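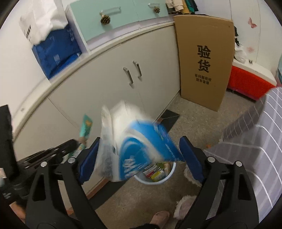

Par M. Awad

Accueil Maison Rangement Archives
Rechercher un article OK
Novembre

Dans ma chambre, tout finit par atterrir près de la corbeille – emballages, bouts de carton, sacs en plastique. Je m'étais donné 9 minutes pour trier. J'en ai mis le triple, et j'ai adoré !
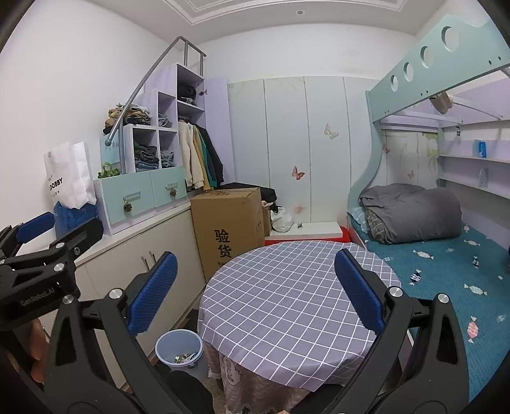 Le grand carton, on le garde ?

J'hésite encore. J'y pose mes vêtements, alors forcément… La table ronde, elle, reste avec sa nappe à carreaux (j'y tiens trop !).

Ensuite, le sol : je ramasse jusqu'au dernier petit bout de plastique.

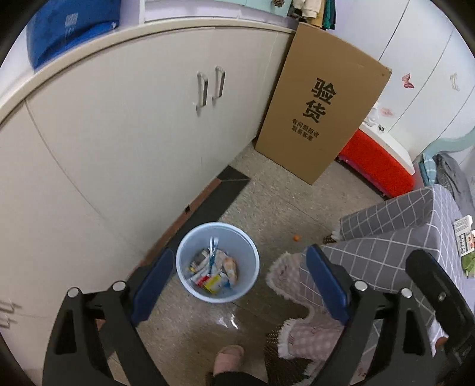 Et la corbeille ?

Je la vide tous les deux jours, le soir, avant de quitter mes chaussons.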